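# The Waston Road House

Yu-na Yang got the key from a woman at the feed store, who had it on a ring with eleven others and had to try three of them against a paper tag before she was sure.

"You're the niece," the woman said.

"Grandniece."

"He talked about you." She went back to pricing gloves.

The house was four miles out on Waston Road, past the grain elevator and the turn for Mollel. Yu-na had been there twice as a child. She remembered a well with a lid and being told to stay off it. The lid was still there. Somebody had put a cinder block on top.

Her great-uncle had left her the house, the land up to the creek, and a clock. The lawyer's letter gave the clock its own paragraph. It was a tall case clock built in 1899 by a shop called Vultudach, and it was to stay in the house for 60 days after his death and be wound by hand on each of them. After that she could do as she liked. The letter didn't say why. The lawyer, when she phoned, said he'd asked and been told it was none of his business.

She had taken unpaid leave from the water department. Her supervisor wanted to know if there was a doctor's note for this kind of thing. She told him there was a lawyer's note, and he said to send that.

The clock stood at the bottom of the stairs. It was taller than she was and it leaned a little, and a folded piece of cardboard had been pushed under one foot. The crank hung on a nail inside the door. She put it in the hole on the right and turned it until it wouldn't go any further, then did the same on the left. The whole job took less than two minutes. She stood there afterward with the crank in her hand and listened to it tick.

Then she carried in her bags.

The first week she cleaned. She filled the back of the car with newspapers and took them to the dump, and the man at the dump charged her by weight and gave her a receipt she didn't want. She found her great-uncle's reading glasses in the bread box. She found a coffee can of keys that fit nothing in the house. In the hall closet there were nine coats, and in the pocket of the heaviest one was a bus ticket to Sadumska, one way, never punched.

She asked about it at the feed store.

"Sadumska," the woman said. "That's a long way."

"Did he have people there?"

"He had a wife there. Before here." She looked at Yu-na to see if this was news. "She wouldn't come out. He wouldn't go back. They wrote."

"I never heard about a wife."

"Well, I don't suppose it came up."

Yu-na bought a bag of birdseed and drove home. She looked for letters that night and the night after. She went through the desk, the sewing chest, the boxes under the stairs, and the space behind the water heater. There were tax returns and seed catalogs. There was a notebook in which he had written down the rainfall every day for years, in pencil, with the bad days underlined. There were no letters.
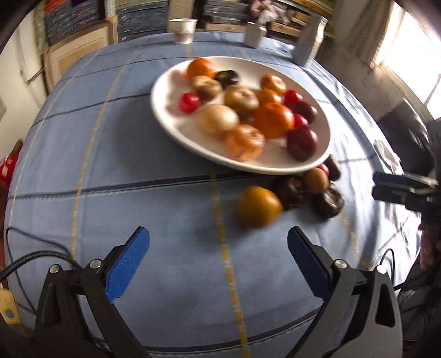

**Filed under: Stories**

On the twelfth day she overslept. She had been up late with the rainfall notebook, and when she woke the light was wrong and the house was too quiet. She went down in her socks. The clock had stopped at ten past four.

She wound it and it didn't start. She opened the door, reached in, and gave the pendulum a push. It swung a few times and quit. She tried again and it quit again. She sat down on the bottom stair and thought about the lawyer and the 60 days, and about whether anyone would ever know.

The woman from the feed store gave her a number. The man who answered it was named nothing she could catch over the line, and he came that afternoon in a truck with a ladder on it. He looked at the clock for a while without touching it.

"You move this?"

"No."

"You clean around it?"

She had mopped the hall the day before. She said so.

He got down on his knees and pulled out the piece of cardboard. It had gotten wet and flattened to almost nothing. "There you go," he said. "It's out of level. They won't run if they're out of level." He unfolded the cardboard, looked at it, and handed it up to her. "You'll want something dry."

It was an envelope. The stamp was from Sadumska and the ink on the front had spread into a gray cloud, but she could read her great-uncle's name and the number of the house, 217. There was a letter inside, folded small. She put it on the radiator.

The man cut a shim from a paint stirrer and slid it under the foot. He set a level on the case, tapped the shim with the side of his hand, and pushed the pendulum. It kept going. He charged her for the drive and wouldn't take anything for the paint stirrer.

When the letter was dry she opened it at the kitchen table. Most of it was gone. The writing was small and upright, and the lines that had been on the inside of the fold were the ones that had lasted. They said that the roof had been fixed and that the man who fixed it had cheated her. They said the plums were early. They said, *I wind mine at seven, so if you wind yours at seven too then that is one thing we are doing.* After that there were a few words she couldn't make out, and then a signature with no last name.

She read it four or five times. The date at the top was June, and the year had washed off.

She went to the phone in the hall and called the lawyer.

"Is there anyone else in the will?" she said.

"I can't discuss the other bequests."

"Is there one in Sadumska?"

He didn't say anything for a moment. She could hear him moving papers, or pretending to.

"There's a letter that goes out," he said. "After the 60 days. To an address there."

"Why after?"

"That's how he wanted it. I think he said she'd need some time before she got the news. I think he said it would be harder on her if it all stopped at once." He cleared his throat. "I shouldn't have told you that."

"She won't know, though. If I wind it or I don't."

"No," the lawyer said. "I brought that up with him."

Yu-na thanked him and hung up. She ate some bread and an egg, standing at the counter. She took the coats out of the closet and folded eight of them into a box for the church, and she put the heavy one back on its hanger with the ticket in the pocket.

She set the alarm on her phone for five minutes to seven, and then, as it was already evening and she didn't know which seven the woman had meant, she set a second one for the morning.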